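Hammad Niazi
5 August 2018

A thread about a gripper that closed when it should not close, and what I changed after. It is a bit long. Maybe it helps someone who runs a small arm on a table like I do. 1/14
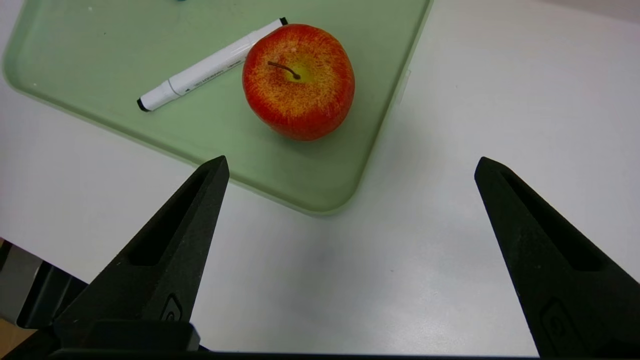

Wrist camera, fingers open over the table. Apple and marker on the green tray.

The task is simple. The arm, we call it Trudo, must pick the apple from the tray and put it down on the table, then do the same with the marker. It has done this 1,348 times since we started to keep a log in December. 2/14

On Thursday evening it was at the apple. The fingers were open and the arm was going down. Halfway down, the fingers closed by themselves. The arm did not know this and continued. The closed tips pushed on the apple, the tray slid, and the arm stopped on its force limit. 3/14

No one was hurt. But my colleague had her hand near the tray ten seconds before, to turn the marker. She was allowed to do this. Our own rule said that it is okay to reach in when the fingers are open and the arm is not moving. I wrote this rule. It was a bad rule. 4/14

First I blamed the software, as everybody does. I read the log of that run line by line. There is no close command. The last command to the gripper is "open", and after it only position requests. So the controller never asked for it. 5/14

Then I blamed the power supply. We put a meter on it and repeated the run for a full afternoon. The voltage was steady. The fingers closed alone two more times that afternoon, and the meter showed nothing special. 6/14

What I noticed late: all the bad closings came with the wrist turned far to one side. When the wrist was straight, we had zero. So we stopped looking at the code and started looking at the cable. 7/14

The gripper cable goes through a clip at the wrist. Somebody (me) put the clip too tight in spring, when we changed the fingers. Each turn of the wrist bent the cable at the same point. Under the jacket one signal wire was broken and touched only sometimes. 8/14

Now the part I did not like. When the signal wire is lost, this gripper goes to its default state. I always believed the default is "hold the last position". For the Videro board we use, with the settings we had, it was "close". It is a setting. I had never looked at it. 9/14

I understand why a person would choose it. If you carry something heavy, you do not want to drop it when the signal is lost. But we carry apples and markers, and we have hands near the tray. For us, "hold" is the better choice. 10/14

Changes we made:
New cable, with a loose loop at the wrist and a softer clip.
Default state set to hold.
The arm now compares the finger position with the last command, and if they do not agree, it stops.
No hands over the tray while the gripper has power. Open fingers do not count as safe. 11/14

The third one should have been there from the first day. The gripper was reporting its true position all the time. We saved this number to the log and we never used it for anything. 12/14

After the repair I ran 759 picks with the wrist turned to the worst angle on purpose. No closing alone. I also pulled the signal wire by hand in 78 of them, at different moments, and each time the fingers stayed where they were and the arm stopped. 13/14

Still open: one of those stops was slow, around half a second later than the others. I do not know the reason yet. Until I find it, Trudo runs at half speed and the red button stays on my side of the table. If you have seen a delay like this with a Videro board, please write to me. 14/14

Some people asked: yes, the same clip is on our second arm. I cut it off this morning. The cable there looked fine from outside, but so did the first one, so I ordered another.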